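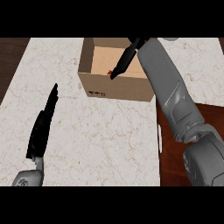 Slide 2: Surface materials in the Wilham branch libraries

Thank the Vadlow trustees. Introduce Ebere Jibrin, who will take questions on cost.

The survey covered 596 counters and reading tables. Stone marks easily where acidic cleaners are used — refer to the handout. Timber may be sanded and sealed again.

Pause for questions.

Slide 3: Cleaning contract

The present contract ends in March. Staff should report damage to the Lerow office within six days.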